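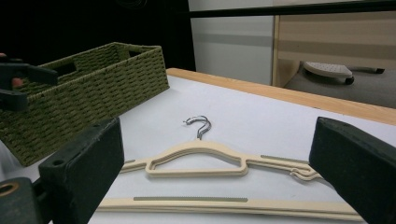 *Hanger work with a pair of Voda hand grippers, basket to the left.*

# Voda Hand Gripper Kit: Your Questions

Thanks so much for stopping by! We get a lot of mail about the Voda kit, and we do love reading it, but the same handful of questions keeps coming up, so we've gathered them on one page. Last updated 2021-01-15.

### Do I need a robot to use it?

No, and this is the question we hear most. You hold a Voda gripper in your own hand and work the fingers yourself while the camera on it records what you do. Plenty of our customers spend months recording chores before they ever buy an arm (and a few never buy one at all, which is fine by us).

### One gripper or two?

You can order either. A single is plenty for picking things up and putting them down. For laundry, hangers, bags and anything else that likes to slide away from you, we'd gently steer you toward the pair — a second gripper can hold the basket still while the first one goes after the hanger.

### Are clothes hangers hard to pick up?

A bit, at first! They lie low and there isn't much to get hold of. Come in with the fingers open on either side of a shoulder, keep them close to the table, and close slowly. If you have several hangers out, spread them apart until you've got the feel of it. Most people settle in after some 27 tries.

### My fingers are getting scuffed. Should I worry?

Please don't. The finger blocks are meant to take a beating, and scuffs and dust on the outside won't hurt your recordings. Do wipe the inner faces with a dry cloth now and then, and swap the blocks if one develops a chip or starts to wobble at the screw. Replacements are part number 3423.

### What does it cost?

A single gripper is $248, with the mounting bracket and one set of fingers in the box. Pairs are priced on the Montes order page, along with shipping.

### Will my recordings open in Plutomis?

Yes, from version 9 on. Older versions will load the video but leave out the finger opening, so do update first if you can.

### Can I send it back?

Of course. Write to the Vukness service desk with your order number and they'll mail you a label. Kits bought as gifts in December can still be returned through the end of this month, and a few scratches are no problem at all.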